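Tritus 2 labeling and replay tool, reviewed by Vaida Ots
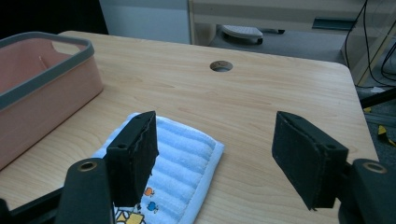 Folded blue towel, pink basket, pads open.

I have used Tritus since April to sort wrist-view clips of towel folding before they go into training. The importer took 2000 clips without a crash, and scrubbing is quick even on my old desktop.

Auto-segmentation is the main reason to buy it. It marks where the pads open and close, and I kept nearly 80 percent of its cuts as they were. It does worse with dark pads over shadow – there the mask spreads into the arm and I fix it by hand. Cropper handled those clips better, but it has no replay view.

Export to Drorklow format works. The time offset field only accepts whole frames, so I still run a small script afterward. Undo stops at 15 steps.

Support answered my one ticket the next morning. I'm keeping the license and would like a finer offset in the next release.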